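How to Plan a Group Golf Trip to a Resort Course

Getting a group of golfers onto the same course in the same week takes more paperwork than most people expect. These steps are based on our September trip to Plindasgate, with 19 players, but they work for smaller groups too.

Step 1: Fix the headcount

Ask for a deposit before you call the resort. People who say "count me in" are not booked until they have paid. Collect handicaps, shirt sizes and flight preferences on the same form.

Step 2: Ask for a group quote

Get one price that covers rooms, greens fees, carts and breakfast. Our quote from Zarnley Travel came to $2,199 per person, sharing a room. Single rooms were another $251. Check whether range balls and club storage are included, as these are often billed at the desk.

Step 3: Reserve tee times

Book back-to-back times and ask for them in writing. Morning slots go first. We started at 7:40 a.m. each day, which left the afternoon free and kept us out of the worst heat.

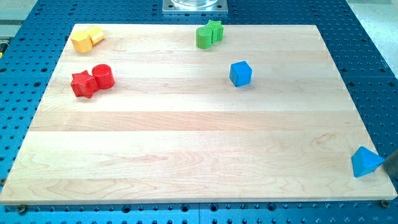

If your number does not divide by four, put the threesomes at the front. They play faster and will not be held up by the groups ahead.

Step 4: Choose a format

Stableford suits mixed abilities, and a bad hole does not ruin the day. Play one round as a scramble so newer golfers can relax. Send the rules out a week early.

Step 5: Sort out the clubs

Airlines treat golf bags differently, so read the baggage page for your own fare. Pack a hard case, or wrap the heads in towels if you use a soft one. Rental sets at the resort need to be reserved, left-handed sets especially.

Step 6: Handle prizes and extras

We set aside $1,057 for prizes, the final dinner and tips. Keep receipts and share the total with the group when you get home.

Final payment is normally due before travel. Put that date on your calendar the day you sign.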